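커뮤니티 > 로봇·자동화 > 안전 규정과 현장 운영
읽는 시간 6분

이 사이트는 로그인 유지와 방문 통계를 위해 쿠키를 사용합니다. 계속 이용하시면 쿠키 사용에 동의하는 것으로 간주합니다.

양팔 작업대 주변 출입 규칙, 다들 어디까지 정해 두셨나요

납땜인두
2021-10-07
저희 팀에서 양팔 원격조작 작업대 운영 규칙을 다시 쓰고 있습니다. 지금 있는 문서는 Himier 쪽에서 받은 두 장짜리인데 전원 켜는 순서와 비상정지 위치만 적혀 있습니다. 사람이 어디까지 들어와도 되는지, 작업대 위에 뭘 올려도 되는지는 한 줄도 없습니다.

초안은 이렇습니다.

1. 팔에 토크가 들어가 있는 동안 조작자 외에는 바닥 노란 선 안으로 들어오지 않는다.
2. 작업대 위에는 해당 과제에 쓰는 물건만 둔다.
3. 액체는 과제에 필요한 경우에도 물로 한정하고 컵의 절반을 넘기지 않는다.
4. 음식은 선 밖에서만 먹는다.
5. 물건 배치를 바꿀 때는 조작자가 "정지"라고 말하고 손을 뗀 다음에 바꾼다.

1번에서 의견이 갈립니다. 물건을 다시 놓아 주는 보조 인원이 계속 드나드는데 매번 토크를 내리면 하루 분량이 안 나온다는 겁니다. 다른 곳은 어떻게 하시는지 궁금합니다.

서랍정리
우리는 토크를 내립니다. 내리면 팔이 처지니까 거치 자세로 보낸 다음에 내립니다. 한 번에 더 걸리는 시간은 감수합니다. Trullgate 현장에서 에피소드 1,000개짜리 과제를 이 방식으로 끝냈고 일정은 밀렸지만 문제 된 적은 없습니다.

콘덴서470
소형 팔인데 그 정도까지 필요한가요. 산업용 로봇하고 같은 기준으로 보면 안 된다고 생각합니다. 속도 제한 걸어 두고 그리퍼 힘도 제한해 두면 맞아도 멍드는 수준입니다. 규칙이 과하면 사람들이 안 지키고, 안 지키는 규칙이 있는 게 더 나쁩니다.

서랍정리
멍드는 수준이라는 건 측정해 보신 건가요? 팔 자체보다 팔이 들고 있는 물건이 문제입니다. 과제에 가위나 포크가 나오면 얘기가 달라집니다. 그리고 손가락이 링크 사이에 끼는 건 속도하고 별로 상관이 없습니다.

콘덴서470
가위 나오는 과제는 따로 규칙을 두면 되죠. 컵 옮기기까지 똑같이 묶을 이유가 없다는 얘기입니다. 저희는 과제를 두 등급으로 나눠서 날카롭거나 뜨거운 물건이 없으면 저속 상태에서 보조자가 손을 넣을 수 있게 해 놨습니다. 대신 조작자가 컨트롤러에서 손을 떼야 합니다.

눈금자
등급 나누는 건 좋은데 판정을 누가 하는지 문서에 있어야 합니다. 예전에 있던 곳에서는 그게 없어서 조작자마다 달랐습니다. 같은 과제를 오전 조는 1등급, 오후 조는 2등급으로 돌리고 있었어요.

그리고 혹시나 해서 적습니다. 기관마다 적용되는 법령이나 표준이 다르니 여기 댓글만 보고 정하지 마시고 사내 안전 담당한테 위험성평가부터 받으세요. 바닥에 선 긋는 것도 평가 결과로 거리가 나와야 긋는 겁니다. 팔 최대 도달거리에 들고 있는 물건 길이까지 더해야 합니다.

납땜인두
거리는 다시 재 봤습니다. 팔 끝에서 그리퍼 손가락까지 포함해서 793mm로 잡고 있었는데 물건 길이는 안 더했네요. 수정하겠습니다.

모래시계
저는 2번, 4번 얘기를 하고 싶습니다. 안전보다 데이터 때문입니다. Wandeck 과제 검수할 때 361개 에피소드 중에서 110개를 반려했는데, 사유 대부분이 과제 목록에 없는 물건이 작업대에 올라와 있거나 배경에 사람이 지나가는 경우였습니다. 과제 지시문은 컵인데 화면에는 누가 놓고 간 테이프가 같이 있고요.

콘덴서470
배경에 사람 나오는 걸 반려하는 건 이해가 안 됩니다. 실제 환경에는 사람이 있는데요. 얼굴만 처리되면 오히려 있는 편이 낫습니다.

모래시계
발주처 기준이 그랬습니다. 저도 전부 동의하는 건 아닙니다. 다만 기준이 있으면 촬영 전에 알려 줘야지 검수 때 알려 주면 늦습니다. 그리고 얼굴만의 문제가 아니라 동의서 문제입니다. 몸만 나와도 동의 범위에 들어가는지 확인해야 합니다.

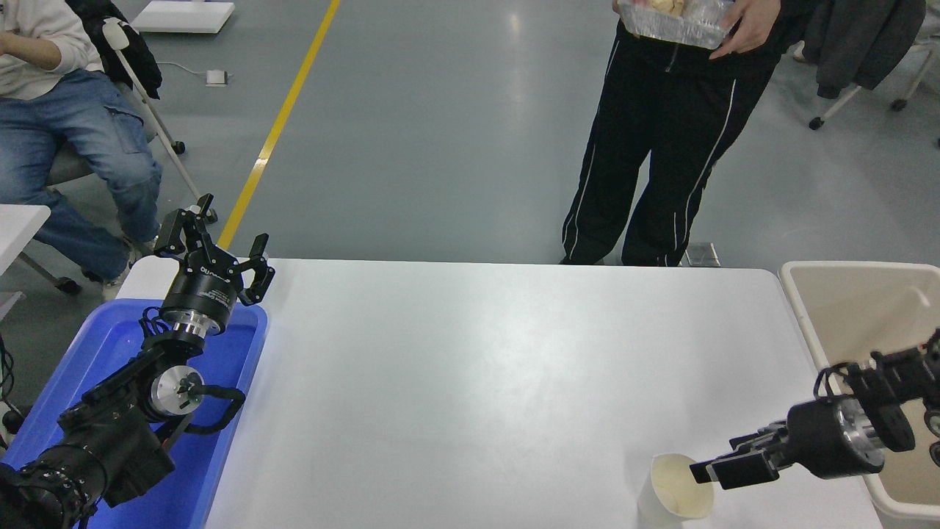
납땜인두
4번 음식 규칙은 문구를 고쳐야 할 것 같습니다. "먹는다"만 막아 놓으면 들고 서 있는 건 규칙 위반이 아니게 됩니다. 빵 같은 게 담긴 은박 접시를 들고 작업대 앞에 서 있는 경우가 딱 그렇고, 그때 오른팔 그리퍼는 종이컵 바로 옆에 있습니다. 그래서 "음식과 개인 음료는 선 안으로 반입하지 않는다. 과제용 음식은 과제 목록에 적힌 것만 허용한다"로 바꾸려고 합니다.

서랍정리
반입 금지로 쓰는 데 찬성합니다. 과제용 음식이면 용기에 표시를 해 두세요. 멀리서 봐도 과제 물건인지 개인 물건인지 구분이 돼야 조작자가 멈출지 말지 판단합니다. 의자에 걸어 두는 겉옷도 같이 정하시고요. 끌려서 바닥 케이블에 걸리는 일이 있습니다.

눈금자
왼쪽 그리퍼가 파란 상자 테두리 위로 벌어져 있는데 이런 대기 자세도 규칙에 넣으면 좋습니다. 우리 쪽 문서에는 "대기 중 손가락은 용기 위에 두지 않는다"가 있습니다. 보조자가 용기를 들어 올리다가 손가락을 치면 영점이 틀어집니다.

콘덴서470
그건 좋네요. 우리도 넣겠습니다. 다만 과제 중간에 잠깐 멈춘 것까지 대기로 볼 건지는 정해야 합니다. 저는 조작자가 손을 뗀 시점부터라고 봅니다.

눈금자
우리는 5초 기준인데 손 뗀 시점이 더 명확하긴 합니다.

납땜인두
정리해서 2차 초안에 넣겠습니다. 1번은 두 등급으로 나누되 판정자를 교대 책임자로 적고, 2등급은 거치 자세 후 토크 해제로 갑니다. 1등급에서 손을 넣는 조건은 위험성평가 받고 나서 쓰겠습니다. 그때까지는 전 과제 토크 해제입니다.

서랍정리
평가 나오면 거리 값만이라도 공유해 주세요. 우리도 Usuga 작업대를 새로 들이는데 선을 아직 안 그었습니다.

납땜인두
네, 나오면 이 글에 댓글로 달겠습니다.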